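Tülin Ersoy
September
Filed under: Home / Kitchen

Spent the morning on place settings for the kids' table. One placemat each, same layout every time, so they can do it themselves.

The gray woven mats won. Crumbs shake out over the sink and they lie flat - the old vinyl ones curled.

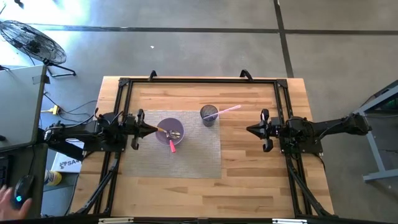

Bowl goes on the left side of the mat, spoon in it. Straws live in a mesh cup by the top corner.

Next up is bibs. Prasetyo Saragih says skip them and buy darker shirts. Might do both.

266 likes · 5 replies · 100 shares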